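Moving Mom's bills downstairs

March 22, 2019

My mother has lived in the same two-story house for most of her life, and in December we started talking about whether she could stay there. She wants to. The bathroom is upstairs, and so was the desk where she kept every bill and letter, so she was on the stairs far more than she needed to be.

We looked at a stair lift first. Rennie quoted us 1,027 dollars for a used one, fitted. Vesell wanted almost twice that and couldn't come out until summer.
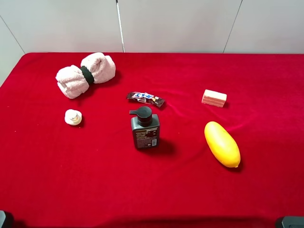
Pink towel, rolled up, on the red cloth.

Before paying for anything I called Chiamaka Igwe, an occupational therapist my cousin had used. She spent an hour in the house and watched Mom do ordinary things, like getting the mail and making tea. Her list was shorter than mine. She wanted a second handrail on the stairs, brighter bulbs on the landing, and the desk moved down to the dining room.

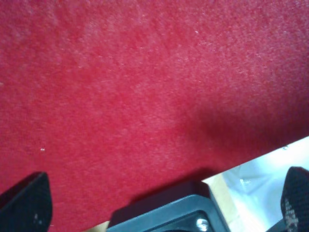 The handrail cost 59 dollars plus my afternoon. The wall on that side is old plaster and I had to hunt for the studs, so there are a few holes I still need to fill. The desk came down in two pieces. Mom has already complained that the light is wrong for reading in the morning, and I think she's right, so it may go under the other window.

We did look at apartments too. Jindari has a one-bedroom on the ground floor, but the deposit is 800 dollars and the waiting list is long. She put her name down anyway.
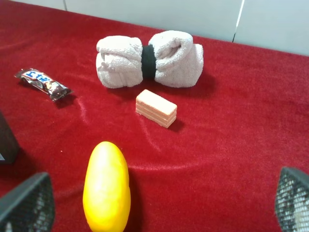 White towel with a black band, and a candy bar.

The stair lift is on hold for now. Rennie says the quote is good until the end of next month, and Chiamaka is coming back before then to look at the bathtub.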